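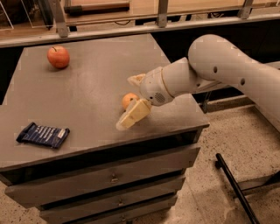
7.4 Grip lost during lift (fault 51)

Fault 51 means the Inel controller saw the fingers close further than expected after a grip had been confirmed. In plain terms, the arm thinks it dropped something. It may be right. It may also be wrong, and the log will look the same either way, so do not clear the fault from the screen and carry on.

Small round items set this off more than anything else we handle. The Kristiansen fingers taper toward the tip, and an orange held near the tip can roll out while the force reading still looks healthy. A flat packet rarely does this. It has other problems, covered in 7.5.

CAUTION: The arm holds its position after fault 51. The fingers may still be under force. Keep hands out of the gap until step 3 is done.

1. Press the stop button. A pause from the tablet does not count as a stop, whatever the status bar says.

2. Look at the gripper itself. Do not rely on the "object held" light, which stays on for up to 3 seconds after the item has gone.

3. Set finger force to zero in the Radis panel, then open the fingers by hand with the release tool. If they resist, cut power to the arm and wait before trying again.

4. Find the item. Check the floor and any open gap below the work surface, including drawers. Throw away fruit that has been squeezed or dropped.

5. Wipe both finger pads with a lint-free cloth and check them for splits. A pad that looks fine can still be slick, so drag a dry thumb across it.

6. Place a fresh item near the middle of the work surface and run the grip test at force setting 38. Run it again with the item turned.

7. If both tests pass, return to normal speed. If either one fails, replace the pads and repeat from step 6.

Note: The Arneo quick-start card says to raise the force until the fault stops. We don't recommend it. Higher force hides the slip on firm fruit and crushes soft fruit, and the fault tends to come back within 400 cycles anyway.

Note: Auto-retry is on by default. Turn it off for round items. A second attempt starts from the old position, and the item has usually moved — sometimes far enough for a finger to come down on top of it.

Write down every fault 51, including those that clear on the first try.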